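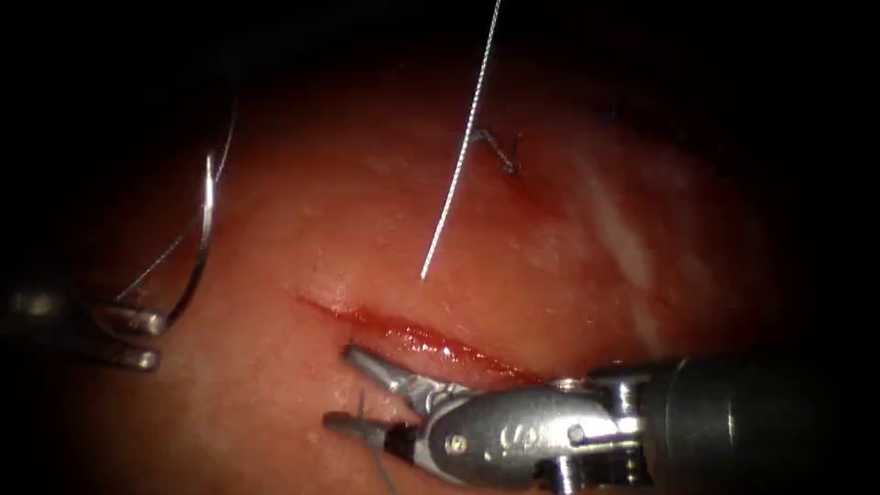
Figure 4-1. Endoscope view between stitches. Left instrument holding the needle, right instrument at the lower lip of the incision.

4. Recording and running the suturing task

This section covers the suturing task used to train and test the Skurker policy. It assumes that you have finished the arm calibration in Section 2 and that the Zirklow recorder is installed on the control computer. If either arm has been removed or remounted, repeat Section 2 before you start.

4.1 How the method works

Skurker is trained by imitation. An operator performs the stitches by hand from the console, and the recorder saves the endoscope video together with the joint positions of both arms. The policy learns to predict the next short stretch of motion from the current video and joint positions. It has no separate model of the tissue and is not told where the wound is.

Each stitch is split into two phases, labeled "approach" and "drive." Approach ends when the needle tip touches tissue. Drive ends when the needle has left the far lip and is held by an instrument again. Knot tying is recorded but is not part of the policy in this release.

4.2 Preparing the tissue

1. Take the tissue out of cold storage and let it stand, covered, until it reaches room temperature.
2. Pin it to the pad with the smooth side up. A slight dome is fine. Do not stretch it flat.
3. Make one straight incision, left to right as seen in the endoscope view.
4. Wet the surface with saline. Repeat whenever it begins to look dull.
5. Tie the first stitch by hand and trim the tails.

CAUTION: Use a new blade for each incision. Put used blades and needles straight into the sharps container, never on the pad or the tray.

4.3 Setting the view

1. Move the endoscope until the incision lies across the middle of the picture.
2. Check that both sets of jaws can be brought into view without moving the endoscope.
3. Set the light so that the wound edges are clear. Dark corners are normal. Small bright spots on wet tissue are also normal and do not need to be removed.
4. Lock the endoscope holder and write the light setting in the session log.

NOTE: Do not crop the video or correct its brightness afterward. The policy was trained on the picture as recorded, and early tests on brightened video gave poor needle placement.

4.4 Recording a demonstration

1. Start the recorder and wait for the green status line.
2. Pick up the needle with the left instrument and hold it clear of the tissue.
3. Bring the right instrument in to the lower lip of the wound.
4. Press the left pedal to mark the start of approach.
5. Make the stitch at your normal speed. Press the left pedal again when the needle tip touches.
6. Press the right pedal when the needle is out and held.
7. If you drop the needle, keep recording. Recover it and carry on, then choose "recovery" in the label menu.

NOTE: Loose thread in view is allowed. Leave it alone unless it hides the needle tip from the operator.

CAUTION: Keep hands off the pad while the pedals are live. Press the stop button before you reach in for any purpose, including adding saline.

4.5 Running the policy

1. Load the checkpoint and select "suture, two phase."
2. Place the instruments as in 4.4, steps 2 and 3.
3. Keep one hand on the stop button and select Run.
4. Stop the run if either wrist presses into the pad or if the thread wraps around a shaft.
5. Score the stitch before resetting. Use the sheet in Appendix B.

4.6 Results with the supplied checkpoint

The supplied checkpoint was trained on 843 demonstrations. We tested it on 200 stitches in tissue that was not used for training. It completed both phases without help in some 90 percent of them. Most of the failures came in the drive phase, when the needle turned in the jaws after entering the tissue. The policy does not notice this and keeps going, so the operator has to watch for it.

Adding the recovery recordings helped more than adding the same number of clean ones. Keith Cheetham repeated the training without them, and the resulting policy rarely picked up a needle once it had lost it. For this reason, do not delete recovery recordings when you tidy a data set.

The two-phase labels follow the scheme proposed by Mladenović. We have not tested the policy on curved incisions or with needles of another size.

CAUTION: For bench research on tissue samples only. Not for use on patients or live animals.

Arkance Skurker Setup Guide, July revision | Contact: Arkance user support | Copyright Arkance, all rights reserved | Back to top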